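Travel and Tourism Basics
Unit 4 handout: Carry-on liquids and toiletries
Instructor: Rizal Gunawan

Read this before the August packing lab. Bring a pen and the blank packing sheet from Unit 3.

1. What counts as a liquid

Travelers often think only of drinks and shampoo. At a security check the word covers much more. Creams, gels, pastes, sprays and lip gloss are usually treated as liquids. Bar soap, solid deodorant and dry powder usually are not, though powders may be looked at separately. Rules differ from country to country and they change. Always tell the client to check with the airline and with every airport on the route, including the ones where they only change planes. 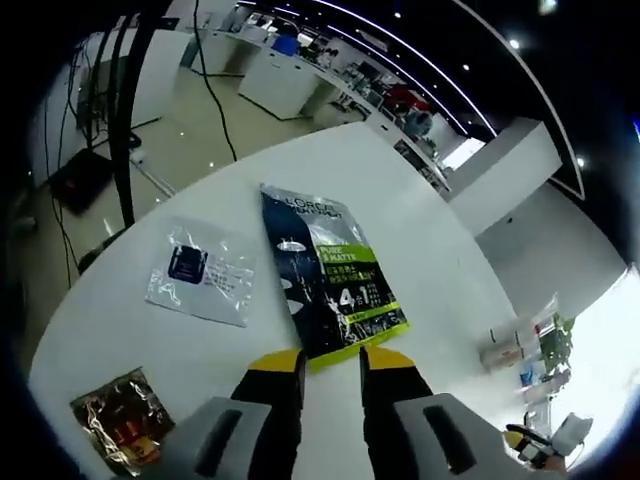

The limit applies to the size of the container, whatever is left inside it. A large tube that is nearly empty is still a large tube. This is the most common mistake in the client surveys we read in Unit 2. In the Drasano group, 14 of 42 travelers gave up at least one item at the checkpoint, and most of those items were half used or less.

2. Choosing containers

Small containers save space but they leak if the cap is weak. Test each one at home. Fill it with water, close it, lay it on its side on a paper towel and leave it overnight. Leave a little air space at the top when you fill it for the trip. Squeeze out some of the air from soft tubes before closing them.

Label everything. A plain strip of tape with the name of the product is enough.

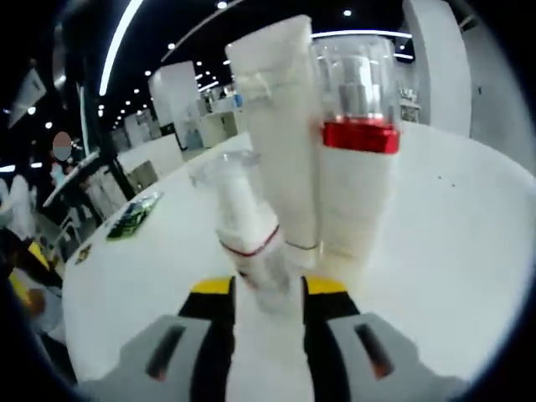 Fig. 1. Small bottle with a clear overcap.

3. Case: the Khoury booking

The Khoury family booked a 14-day trip through Zenley with one night in Stekden on the way out. Their checked bags were held back and reached them two days later. The parents had packed all toiletries and one prescription cream in the checked bags.

Points for discussion:
What should have been in the carry-on?
Which items could be bought on arrival, and which could not?
At what stage of the booking should the agent have raised this?
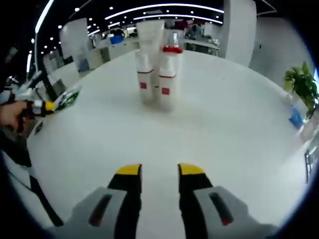 Medicine is handled under separate rules in many places. Advise clients to keep it in its original packaging, carry a copy of the prescription, and declare it at the checkpoint when asked.

4. Homework

Write a one-page packing note for a client with carry-on luggage only. Use your own route. The note should take no more than five minutes to read. It is worth 30 points and is due October 12, 2025. Hand it in on paper with your packing sheet attached.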